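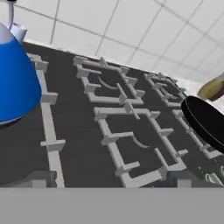
Thursday, September 15, 2022

Day nine of giving up coffee, and I have become a person with opinions about tea. Kirstin Ritchie says this happens to everyone and that it passes, usually by way of a double espresso in a car park.

Slept badly. Woke at 5 with the window rattling and lay there composing a letter to the council about the bus to Ballolik, which now leaves before the shops open and comes back after they've shut. It was a very good letter. By breakfast I could remember only the phrase "with the greatest reluctance", and I have no idea what I was reluctant about.

First mug: Assam, too strong. Second mug: the same bag again, out of meanness. Headache until eleven, then a sort of wide, flat calm in which I cleared out the drawer under the phone. Found 236 pounds' worth of premium on a policy for a boiler we no longer have. Rang them. Was held for 20 minutes with pan pipes and then asked to rate the pan pipes. Cancelled, I think. The woman said "all done for you" in the voice people use when it isn't.

Walked down to Stilness after lunch to return Kirstin's ladder, or to tell her I would be returning it, as it doesn't go under one arm as well as I'd remembered. She was in the garden tying up beans that finished weeks ago. I said surely they could come out now. She said she liked the look of them. We had something called Plindus, a herbal blend her sister sends her for the nerves. It tastes like a wet fence. I had two cups because she was watching me.

She wants me to join the choir. They are short of altos and evidently no longer fussy. They meet in the hall, it's 70 pence for a biscuit, and there is a man who conducts with his eyes shut, so you can get away with a good deal. I said I'd think about it, and she wrote my name on a list while I was thinking.

Came home the long way past the chapel. Blackberries nearly over, and the ones left are all at a height suited to somebody taller or a horse. Ate three. One had a maggot, or a bit of one.

Supper was eggs. Read forty pages of the library book and realised I'd read it before, in a different cover, and hadn't liked it then either. Carried on to see whether the vicar did it, having forgotten.

No coffee, then. I did stand for a while in the doorway of the larder with the lid off the tin, breathing in. Kirstin says that counts. I've decided not to ask her again.

Remember: ladder. Bins. Ring about the boiler that doesn't exist.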